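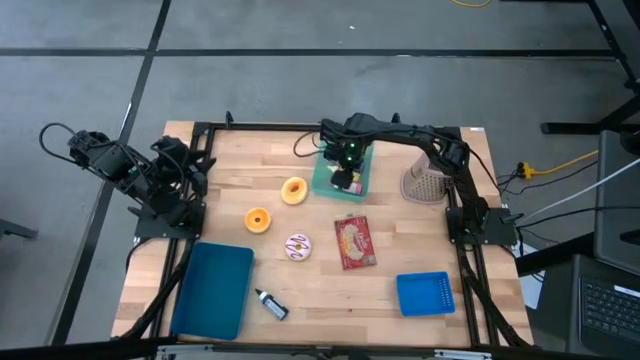
Ledlow Toy Library: Play Food and Small Packages

Sorting and storage, May

Play food is the largest single class of material at Ledlow by number of pieces. At the end of the May inventory it stood at 3,285 pieces, counting loose items, miniature packages and containers, but not play kitchens or tills. This gallery covers the sorting bench, the containers and a selection of the stock. Captions give the shelf code where one has been assigned. Photos by Elaheh Najafi and Dilruba Liyanage. Captions by Hanyu Cheng.

Sorting bench

Light wood, with a top made up of narrow strips in pale tan and light brown. The grain varies a little from strip to strip. The small dark brown mark near the front center is to be left alone until the top is next sanded. Wipe along the strips with a damp cloth and dry at once.

Green bin

Translucent plastic, rounded corners. Used on the bench for small packaged items in mixed colors. Contents can be judged from the side without lifting anything out, at least for the brighter wrappers. The bin does not stack securely when filled above the rim.

Perforated basket

Pale grayish pink, with rows of small holes. Pieces are rinsed in the sink tray first and moved to a basket only after the worst of the water is off. Baskets go back on the bench dry.

Donuts, D series

Three patterns on the bench: pale yellow with a golden-orange rim, orange with a lighter ring at the hole, and pale icing with dark purple zigzag stripes. They lend well, and the striped one is asked for by name. The striped pattern is listed as "zigzag" in the catalog. Older cards say "iced, fancy" and should be corrected when they come up.

Flat red package

Rectangular. Cataloged under packages, flat, red. Do not file by the product it is meant to represent. Two people rarely agree on that, and the color is faster to find.

Bread and rolls, B series

Sliced loaf, hook-and-loop joined, six slices and two ends. The hook side collects lint and should be picked clean with a stiff brush before the loaf is closed. Loaves with a missing end are moved to the spares drawer and are not lent.

Cut fruit, F series

Halves are kept pressed together in storage. The hook-and-loop dots hold better if they are left joined. Replacement dots are in the bench drawer, in two diameters. Use the smaller one for strawberries and limes and the larger for everything else.

Cut fruit, repaired

Orange half with a replaced dot. The old adhesive was taken off with a plastic scraper and a little cooking oil, then washed with dish soap. Cure time before lending is overnight, with the halves apart.

Eggs and carton

Carton holds six. The hinge on this type splits at the left end first. A split of less than half the length is taped on the outside with clear tape. Anything longer and the carton is replaced, with the eggs carried over to the new one.

Cans, K series

Thin-walled. Dents over a fingertip in width are noted on the card. Paper labels are not original to most of these; Farzana Debnath drew a replacement set, which prints four to a sheet. Apply with the seam at the back and the overlap facing down.

Cartons, folding, flat

Stored unfolded between two boards. A folded carton takes up a good deal of shelf and tends to be crushed by whatever is put next to it. Crease lines should be gone over once with a bone folder before the first assembly, and after that by hand.

Cartons, folding, assembled

Set for a grocery play table. The tuck flap goes in front of the dust flaps. If it bulges, one dust flap has been folded outward.

Vegetables, felt

Hand wash only, cold, flat dry. The carrots shed for the first two or three washes and should be kept apart from the white pieces until they stop. The mushroom stems are sewn, not glued, and can be re-stitched from below.

Vegetables, wood

Painted wood, older stock from the Uddin donation. Chips down to bare wood are acceptable if the edge is smooth. Flaking paint is not, and the piece is withdrawn. The peas in this donation were withdrawn as a group for size.

Size gauge

Anything that passes through the gauge cylinder is pulled from the under-threes sets. The gauge lives on the hook at the end of the shelving and is not to be taken home with a set, as happened last year.

Set bags

Drawstring mesh, three sizes. The small size holds a tea set for two or a donut and pastry set. The medium takes a full grocery set if the cans are put in first. Cord ends are melted and then knotted. Bags with a loose cord lock go to Jacqueline Charpentier for repair.

Set cards

One card per bag, laminated, with a line drawing of each piece at half size. Missing pieces are marked in wax pencil on the front so the next borrower is not asked for them. When a piece is found, wipe the mark off with a dry cloth. The current print run covers 42 sets.

Shelf labels

Class letter, series number, color dot. The dot shows age range. Labels are fixed to the shelf lip and not to the tub, so that tubs can be swapped. Old labels leave a gum line on the lip; this is cosmetic and can stay.

Shelving, run 2

Adjustable shelves, set close together at the top for flat cartons and wider below for tubs. The bottom shelf is reserved for the lowest-value stock on account of the damp wall. Pieces found on the floor go to the bench, not back on the nearest shelf.

Tubs

Zinovby tubs with clip lids, supplied as a single order. The lids are interchangeable between the two shallower depths. They look as if they fit the deep size as well, and they do close, but one clip will lift under load.

Spares drawer

Single halves, odd lids, loose slices, unpaired cups. Contents are checked against open set cards once a month. The last check closed up to 299 open lines, a large share of them spoons. Unmatched pieces stay for a year and then go into the mixed sensory box.

Returns shelf

Everything that comes back sits here until it has been counted and washed. Bags are hung open. Put the return slip in the bag's card pocket, facing out.

Notes on sorting

The order of work is count, wash, dry, inspect, bag. Counting first catches a short set while the borrower may still be in the building. Washing in mixed batches is allowed for hard pieces, provided the bags are lined up in the same order as the cards. Felt is never mixed with anything.

When sorting from a bin, take the large loose pieces out first and spread them on the bench, then work through the small packages. Packages should be laid flat with the printed side up. Put a color you are unsure of with its nearest neighbor and settle it at the end. Pinks and pale oranges account for most of the disagreements, and the Faranus color strip in the drawer is the reference for both.

Sets with more than three missing pieces are held back. Write the set code on the board - code only, no description - and leave the bag on the lower hook.

Corrections to captions can be left with Hanyu Cheng at the front desk before 4 p.m. The tea sets, tills and scales are in a separate gallery. Photos of the play kitchens are still to be added.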